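Evema sets equipment budget for second robot arm

Evema has approved a plan to buy a second tabletop robot arm for its handling lab in Bremura, with the order due to go out in May. The company will pay for it from this year's equipment budget and has put off replacing the lab's workbenches to make room.

The plan, published on 14th March, covers the arm, a gripper, two cameras and a service contract. Spare parts get a line of their own for the first time. Ifor Dafis, who manages the lab, said the last purchase left too little for parts, and work stopped twice while the team waited for fingertip pads.

"The arm was the easy part to budget for," Dafis said. "We forgot the small stuff. Pads wear out, cables wear out, and a mount that costs very little can hold you up for weeks."

Two suppliers, Wike and Horkia, have been asked for quotes. Both must say how long they will stock parts and what a service visit costs once the warranty ends. Each will also be asked to run a trial of 200 grasps on everyday items, including cups, mugs and small wooden blocks. Evema will share its own results with them before the trial.

Elin Jenkins, who runs purchasing, said price would count for half of the score. Delivery time and support make up the rest. She wants the new arm to take the same gripper as the present one, so the lab can keep one set of spares.

The lab now plans for up to 2000 grasps a month on a single arm. Mugs take a large share of that time because the handle and rim call for different approaches, and a cup that is turned a little can mean starting over. With a second arm, one bench can stay on mugs while the other is set up for new items.

Training for four staff members is included in the plan. Floor space is not an issue, Jenkins said, but the lab will need another power circuit, and that work has to be finished before delivery. Quotes are due back within 20 days.

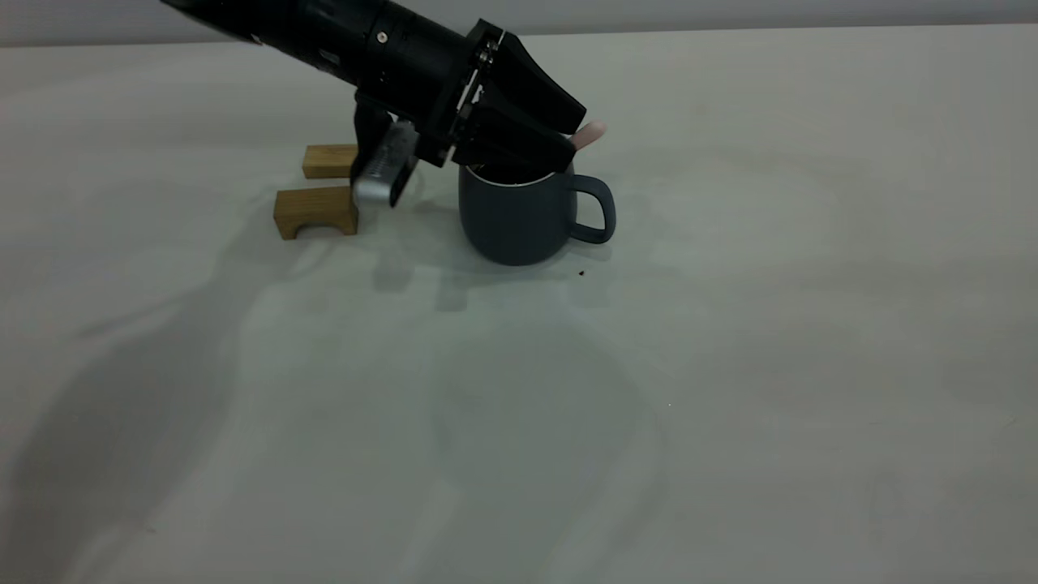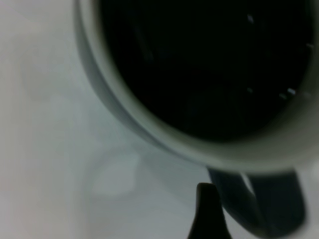

Mug handling with a robot gripper, in two views.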